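Vorlesung Lernende Robotersysteme
Handout zu Einheit 7: Imitationslernen in simulierten Küchen
Yaqin Wan
Stand: Mittwoch, 8. Dezember 2021

Voraussetzungen: Einheit 5 (überwachtes Lernen von Regelgesetzen) und das Übungsblatt zur Kamerakalibrierung. Wer das Blatt noch nicht abgegeben hat, sollte zumindest Aufgabe 2 gelesen haben.

1. Problemstellung

Beim Imitationslernen wird eine Strategie aus Vorführungen geschätzt. Gegeben ist eine Menge von Trajektorien, jede besteht aus Paaren von Beobachtung o und Aktion a. Gesucht ist eine Abbildung von o nach a, die bei der Ausführung die Aufgabe löst. Im einfachsten Fall (Behavioral Cloning) wird der Fehler zwischen vorgeführter und vorhergesagter Aktion minimiert. Die Zustände der Umgebung gehen dabei nicht direkt ein, die Strategie sieht nur Bilder und die Gelenkwinkel des Arms.

Das Verfahren nimmt an, dass Trainings- und Testbeobachtungen aus derselben Verteilung stammen. Diese Annahme ist bei der Ausführung verletzt. Ein kleiner Fehler führt in einen Zustand, der in den Vorführungen selten vorkommt, dort ist der nächste Fehler größer. Bei einer Fehlerwahrscheinlichkeit ε pro Schritt und T Schritten wachsen die erwarteten Kosten im ungünstigen Fall mit εT². Der Beweis steht im Skript und wird in der Übung nachgerechnet.

2. Der Datensatz Tundari

In der Übung arbeiten wir mit Tundari, einer Sammlung simulierter Küchenaufgaben. Sie enthält 2000 Vorführungen, die per Teleoperation aufgenommen wurden. Die Aufgaben verteilen sich auf 138 Raumvarianten. Eine Raumvariante legt Grundriss, Schränke, Oberflächen und Beleuchtung fest. Die Lage der Gegenstände wird zu Beginn jeder Episode neu gezogen.

Pro Zeitschritt sind gespeichert:
Farbbilder der Raumkamera und der Handkamera
Gelenkwinkel und Greiferöffnung
Aktion als Änderung der Handpose, dazu ein Wert für den Greifer
Aufgabentext in einem Satz

Die Aufteilung in Trainings- und Testdaten erfolgt nach Raumvarianten. Teilt man stattdessen nach Episoden auf, liegen sehr ähnliche Bilder auf beiden Seiten und der Testfehler fällt zu günstig aus. In einer früheren Fassung der Übung war das falsch beschrieben - bitte nur die aktuelle Fassung verwenden.

3. Zwei Strategien im Vergleich

Strategie A (Kirkton) verarbeitet ein einzelnes Bild pro Schritt. Ein Faltungsnetz liefert einen Merkmalsvektor, daran werden die Gelenkwinkel angehängt, zwei vollständig verbundene Schichten geben die Aktion aus. Verlust: mittlerer quadratischer Fehler.

Strategie B (Sorrentino) verarbeitet eine kurze Folge von Bildern und sagt einen Block von Aktionen voraus. Ausgeführt wird nur der Anfang des Blocks, danach wird neu geplant. Die Vorhersage mehrerer Schritte verringert das Zittern der Hand, das bei A in der Nähe von Gegenständen auftritt. Nachteil: B reagiert später, wenn ein Gegenstand wegrutscht.

Beide Netze werden mit denselben Daten und gleich vielen Gradientenschritten trainiert. Bewertet wird der Anteil gelöster Episoden in den Testräumen. Der Vorhersagefehler auf den Vorführungen wird zusätzlich protokolliert, eignet sich aber schlecht zur Auswahl eines Modells. Ein Netz mit kleinerem Fehler kann bei der Ausführung schlechter abschneiden.

4. Sichtbarkeit und Teilbeobachtung

Ein einzelnes Bild bestimmt den Zustand meist nicht vollständig. Gegenstände liegen am Bildrand, werden verdeckt oder sind im Bild sehr klein. Auch der Arm selbst ist nicht in jedem Bild zu sehen. Für Strategie A sind solche Bilder mehrdeutig, wenn zu fast gleichen Beobachtungen verschiedene Aktionen vorgeführt wurden. Der quadratische Fehler führt dann zum Mittelwert der Aktionen, und dieser Mittelwert kann selbst unbrauchbar sein. 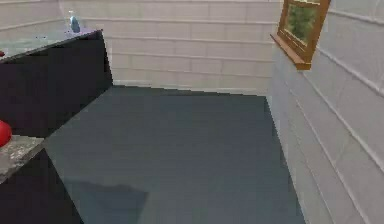
Abb. 1: Simulierter Küchenraum. Blaue Flasche auf der hinteren Arbeitsfläche, angeschnittener roter Gegenstand am linken Bildrand.

Für die Besprechung von Abb. 1: Die Flasche nimmt nur wenige Bildpunkte ein. Nach dem Verkleinern der Eingabe bleibt davon noch weniger übrig. Überlegen Sie, welche Information über den roten Gegenstand ein Netz aus diesem einen Bild gewinnen kann und welche erst aus weiteren Ansichten.

5. Übung

a) Trainieren Sie Strategie A mit und ohne zufälligen Bildausschnitt. Tragen Sie den Anteil gelöster Episoden getrennt nach Testräumen ein.
b) Wiederholen Sie den Versuch mit Strategie B. Die Blocklänge ist frei wählbar und muss angegeben werden.
c) Suchen Sie je Strategie zwei gescheiterte Episoden heraus und ordnen Sie sie ein: Wahrnehmungsfehler, aufsummierter Fehler oder Greiffehler.

Gerechnet wird auf dem Rechner Prultoldale, Zugang wie in Einheit 5. Abgabe in Zweiergruppen, Besprechung im Februar.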